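Navo Wall Paint, Matte Finish
by Odgate
Interior — water-based — 13 colors

We've been painting rooms with Navo for years and we still get a kick out of that moment when the second coat goes on and the whole wall settles into one color. It's a thick, creamy paint that stays on the roller, and it covers more than you'd expect from the first pass. Bedrooms, hallways, dining rooms, the odd stairwell (bring a long pole!) — it's happy in all of them.

The matte finish is very soft. It drinks up the light from a window instead of bouncing it back at you, so older plaster with a few dips and bumps looks a lot calmer. Marks wipe off with a damp cloth once the paint has had two weeks to harden. Go easy on it before then.

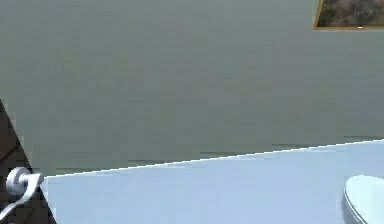
Color is where people get stuck, and we get it, we repainted our own office twice. Try a sample pot first. Brush out a big patch, at least the size of a cereal box, and look at it in the morning and again with the lamps on. Grays and greens move around the most during the day. Amini, our warm off-white, is the steady one and makes a lovely trim color next to nearly anything in the range. Brorkeo is the deep end: a brown so dark it reads as black until the sun hits it. We love it in small rooms.

Sizes
Sample pot
1 quart
1 gallon

Getting good results
Fill holes, sand, and wipe off the dust. Bare drywall needs a coat of primer, and so does anything going from very dark to very light. Stir the can well, right down to the bottom. Use a roller with a medium nap and keep a wet edge as you go. Leave 4 hours between coats, or longer if it's damp out.

If your job takes more than one can, mix them together in a big bucket before you start — it saves a lot of squinting at corners later on.

Not for bathrooms with a shower, floors, or outdoor use. Store leftover paint somewhere that won't freeze, with the lid tapped down tight.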